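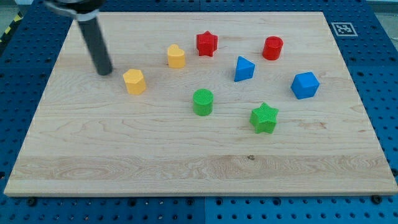
Maple board, light finish, on the blue perforated bench.

Hendness maple cutting board, reviewed after 11 weeks

The Hendness is a face-grain board sold unfinished. I applied 3 coats of mineral oil before first use and one more in February. Flatness on arrival was good: a straightedge showed no gap along the length and a slight one across the width.

Knife marks show early. Face grain is harder on an edge than end grain, and my petty knife needed touching up sooner than it did on the Dostbridge end-grain block. The Hendness is much lighter to carry to the sink, though, and it dries faster when stood on its side.

Cupping appeared in week 3 after I washed only the top face. Wetting both faces and drying it upright for 12 hours brought it most of the way back. The care card does not mention this.

No feet, no juice groove. Use a damp towel under it on stone counters.

Recommended for bread and vegetables. For daily meat prep, buy the Dostbridge.

Na-rae Jin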